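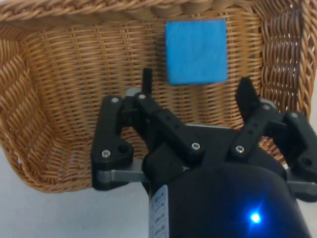 1,150 words

Borrowing instead of buying: an interview with Malsha Akanda

By Tahmineh Mohammadi

Malsha Akanda was cutting a new lid for a jigsaw box when I arrived, and she carried on with it while we talked. The old lid had been taped so many times that the tape was holding up the tape. "I can get another year out of most boxes," she said. "After that they go in a drawstring bag and people have to manage without the picture, which they hate."

Akanda runs the Stindside toy library, which opens three mornings a week from two rooms behind the old bank. Families pay a small yearly fee and can take home up to four toys at a time for three weeks. There are no fines. When I asked her why not, she said they had tried them in the first year.

"People who were late stopped coming. They owed us two pounds and they were embarrassed about it, so we lost the family and we lost the toy as well. I would have been better off giving them the two pounds."

She started the library 11 years ago, when her older son was a toddler. They lived in a second-floor flat with one cupboard. Her sister kept sending large presents, including a ride-on tractor that had to be stored in the bath and lifted out every evening. A health visitor mentioned that there used to be a toy library in the next town, run from a church hall, and Akanda went to find out what had happened to it. It had closed, but the woman who used to run it still had the shelves and a ledger.

"She gave me both. The shelves were terrible. The ledger was very useful, because she had written down what got borrowed and what didn't, over years. I could see that nobody ever took out the puppet theatre. So when someone offered me a puppet theatre I said no thank you."

I asked what does get borrowed. Marble runs, she said, and anything with a ramp. Wooden train track goes out every week of the year. Play kitchens are popular but they are a nuisance to get into a car. Dolls do less well than she expected, and she thinks that is because a child who likes a doll wants to keep it.

"That was the main thing people said to me at the beginning. How will you get it off them at the end? Some of them do cry. We had one little boy who lay down in the doorway holding a digger. But most children are fairly bored with a toy after three weeks, and they know they are coming to get another one. It's the parents who get attached. I've had parents ask to renew a marble run four times, and the child is nowhere to be seen."

The catalogue now lists 1,150 items, although Akanda pointed out that this counts a set of track as one item and also counts a single kite as one item. Every toy has a card with a list of its parts, and the parts are checked when it comes back. This is the slowest part of the job. On the morning I visited, a farm set had been returned without its gate, and she rang the family while I was there. The gate was in their car.

"We ask people to tell us if something is missing, and they do, mostly. What I don't want is for them to feel they're being inspected. I do the checking at the back, with the radio on, and if there's a piece gone I write it on the card so the next family doesn't spend an evening looking under the sofa."

Small pieces are the other worry. The library divides its stock by age and keeps anything with small parts in the second room, on shelves above adult waist height. Akanda is strict about this, and it has led to a few arguments with parents who say their two-year-old is advanced. "They may well be advanced. They still put things in their mouths."

Cleaning takes up a good part of each afternoon. Hard plastic goes in the sink with washing-up liquid. Wood is wiped with a damp cloth and dried straight away. Anything soft is more trouble, and for a time she would not accept soft toys at all. She now takes them if the label says they can be machine washed, and she washes them before they go on the shelf as well as after each loan. Dressing-up clothes are treated the same way, apart from hats, which she has given up on.

Repairs are done by Sheila Blackburn, a retired upholsterer who works at the table by the window. She was mending the axle of a pull-along cart when I went over. She told me that older toys are usually easier to put right because they are held together with screws. Newer ones are often glued or clipped shut, and opening them breaks the clips.

"I don't mind battery ones if I can get in," Blackburn said. "It's nearly always the contacts. Somebody's left the batteries in over the summer. You clean it up with a bit of vinegar and it goes again. If I can't get in, that's that, it's going in the bin, and I resent it."

She keeps a tin of spare wheels, sorted by size, and a second tin for wheels that do not match anything. I was told not to mix them up.

I asked Akanda about donations, expecting her to say they needed more. In fact she turns away most of what she is offered. January and February are the worst months, when people clear out to make room for what came at Christmas. She will take construction sets, track, good puzzles, outdoor toys and anything for babies that can be washed. She does not take large soft toys, anything with a screen, or board games that have not been checked.

"People think you're being ungrateful. But I have two rooms. If I say yes to a box of things nobody wants, I have to store it and clean it and list it, and then in a year I have to get rid of it. I've just moved it from their loft to mine."

Money is tight without being desperate. The fees cover the insurance and most of the rent. The rest comes from hiring out party boxes, an idea that came from a parent, Aniela Piątek, who wanted to borrow enough toys for a whole class and was happy to pay for it. There are now eight party boxes and they are booked most weekends. Piątek also set up the online booking page, replacing a diary that hung on a string by the door. Akanda misses the diary slightly. She could see at a glance who was due.

The library has 31 childminders among its members, and Akanda would like more. A childminder may look after children from babies to ten-year-olds in the same week, and buying for all of them is expensive. Some come in with a list. Others let the children choose, which takes longer and can mean going home with four nearly identical garages.

I asked what advice she would give to someone who wanted to open a toy library in their own town. She put the scissors down for this.

"Start small. Fifty things, good ones. Make the cards before you open, with all the parts on, because you will never catch up if you leave it. Be open at the same time every week, even if it's only an hour. And find out about the parking. We lost a lot of people the year they dug up the road."

Her sons are too old for most of the stock now, though the younger one still borrows puzzles and is expected to fill in the card like everyone else. The ride-on tractor is in the library too. It has had new pedals and a new seat, and it was out on loan when I visited, due back at the end of the month.

New members can join at the desk on any open morning, from half past nine. Bring something with your address on it and a bag big enough to carry things home in.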